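4.2 Keepsakes and household inventories

Households in Mernell were asked to list what they would take with them if they had to move at short notice. Of the 1339 lists returned, 116 named jewellery boxes or serving pieces kept for guests. Figure 3 gives examples of such goods: red velvet boxes and a spoon with a teal handle.
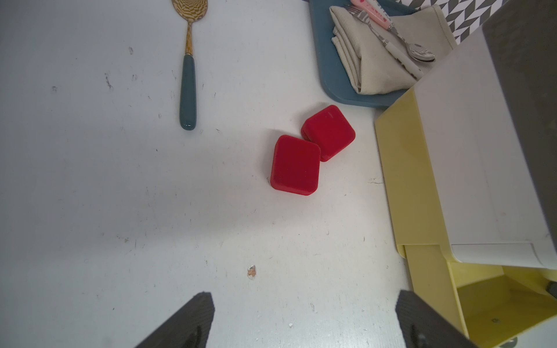 4.3 Age and the length of lists

Older respondents wrote shorter lists. Those who had moved home before left out furniture almost entirely — they named papers, photographs and small gifts. Lists from Zomham, collected in April, followed the same pattern, though fewer mentioned gifts. 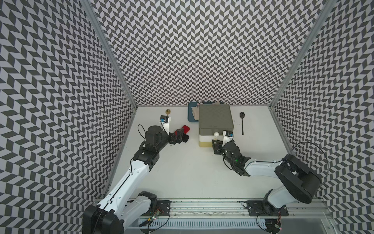
Delia Aravena objects that a short list may only show a tired respondent, and that interviews would have brought out more. We accept this in part. The form allowed 11 lines, and many people stopped well before the last.

A second difficulty is value. We asked for a price beside each item, and some 1000 lists left it blank for at least one entry. 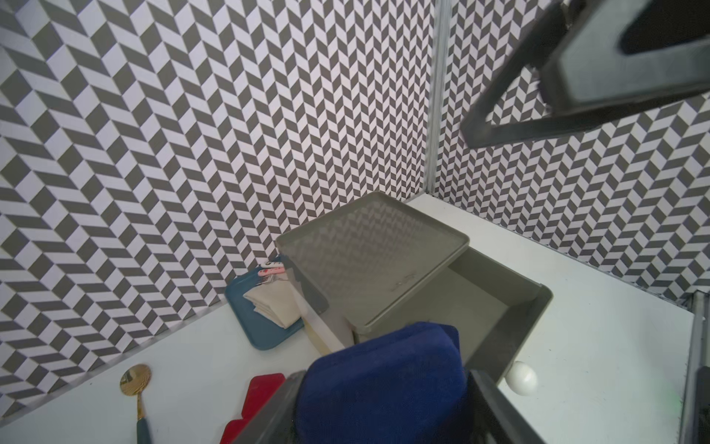

Where prices were given, they tended to be low for inherited goods and higher for things bought recently. We have therefore not used price as a measure of attachment in Section 5.

Related articles
Nishimura: Moving house in later life
Gifts and guest tableware in Haltis
Writing household lists: a short guide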